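Sieving sludge in a spare room, part two

2019-08-15

Filed under: soil, methods

The first post on this covered sampling. I took cores from a field that received sewage sludge as fertilizer for most of the period its present owner has farmed it, and from a neighboring field that did not. The question was whether textile fibers that leave a house through the washing machine drain can be found in farm soil at the other end. Several readers wrote to ask how I separate fibers from soil without a proper lab. The method is slow and I have changed it twice, so what follows is the current version.

Drying comes first. I spread each sample in a steel tray, cover it loosely with foil, and leave it in the oven at 60 °C until two weighings on different days agree. Higher temperatures save time and damage some plastics. Nylon holds up well enough, but I have no wish to find out at what point an unknown acrylic stops looking like itself under the microscope.

Once dry, the soil goes through a coarse sieve to remove stones, roots and straw. Clods that don't pass are pressed with the back of a steel spoon. I used a mortar in the first round and gave it up after finding broken fiber ends in nearly every filter. A broken fiber becomes two counted fibers, and the result then says more about my wrist than about the field.

Next is digestion. Soil organic matter floats at much the same density as many plastics, so it has to go before any separation by density. I use hydrogen peroxide, added in small portions with the beaker standing in cold water. Sludge-treated soil foams badly. In the first batch I lost part of a sample over the rim, and a sample that has gone over the rim is finished, because there is no way to know what went with it. Small portions, a tall beaker, and a watch glass on top have solved that. Wear goggles and gloves, and work where the air moves.

Pravesh Radebe, who commented on the first post, asked about enzymes as an alternative. They are gentler and I would like to try them. They also cost more and take longer, and with cellulose-heavy samples you need more than one kind. For now I stay with peroxide and accept that some natural fibers survive it. Cotton in particular comes through often enough that a white thread on a filter can't be assumed to be plastic.

Density separation is done in a glass column with a stopcock at the bottom. Plain salt brine lifts polyethylene, polypropylene and polystyrene, but polyester is too heavy for it, and polyester is most of what I am after. I therefore use zinc chloride solution, filtered and reused. It is corrosive and harmful to aquatic life, so it does not go down the drain at any stage. Spent solution goes into a labeled bottle and then to the hazardous waste site.

The column is stirred, left overnight, and the top layer drawn off. I repeat this three times per sample. The third pass still brings up a fiber now and then, which tells me that stopping after the second would lose material.
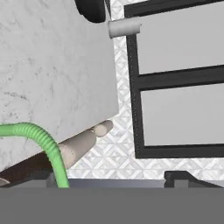 Blanks are where most home-scale work on this subject falls apart, and mine did too at first. A blank is a run with no soil in it: same glassware, same liquids, same waiting time, same filter. Whatever is found on that filter came from me or the room. Everything plastic near the bench is a suspect, and color is the quickest way to sort the suspects. A bright green corrugated hose, for instance, is a useful thing to have on the list, as any fragment of that green on a filter can be checked against a clipping from the hose before it is put down to the field. I keep a sheet of such clippings, each taped to card with its color and source written beside it, and I compare under the same lamp every time. Clear and white plastics are the difficult ones, and for those the sheet is of little help.

Clothing matters more than equipment. My early blanks were full of dark blue fibers that matched a fleece jacket. I now wear a cotton coat, undyed, washed separately. The room is wiped down with a damp cotton cloth before work and the door stays shut. A filter paper in an open dish sits beside the column for the full length of each run and is counted along with the sample.

Counting is done at low magnification, in rows, with a grid under the filter. Each suspected fiber gets a position, a length, a color and a note on shape. Even thickness along the whole length and no cell structure point to synthetic. Flattened, twisted ribbons point to cotton. A hot needle brought close will make most plastics curl or shrink, but it destroys the fiber for any later test, so I use it only on duplicates.

Without infrared spectroscopy none of this identifies a polymer. Brenda Riquelme has offered time on an instrument in October, and I am setting aside a subset of fibers for that, mounted between glass slides. Until then my tables say "suspected synthetic" and nothing stronger.

On the results so far: the sludge-treated field has more suspected synthetic fibers per gram of dry soil than its neighbor in every pair of samples processed. I am not giving the ratio yet. The blanks from the early runs were poor, and subtracting a poor blank from a low count produces a number that looks firmer than it is. Those samples will be run again from the stored half of each core.

One finding I did not expect is that the untreated field is far from clean. It has fibers near the surface and very few further down. Wind is one possible source. Another is baler twine, which breaks down into fine strands and is present in visible lengths along the field margin. I have added twine to the sheet of clippings, in orange and in a faded blue.

Two corrections to the first post. I wrote that the cores were stored in plastic liners – they were moved to foil on the same day, and the liner material is on the reference sheet. I also gave the lower sampling depth as being below the plow layer. Kelly Brito pointed out that it is within it on that soil, and the text has been changed.

Still to do: a recovery test. The plan is to add a known number of dyed polyester fibers to clean sand, run the sand through the whole procedure, and see how many come back. Until that is done I can't say what share of the fibers the method misses, only that it misses some. The fibers are cut and the sand has been through the furnace. I will post the numbers when there are enough of them, including the bad ones.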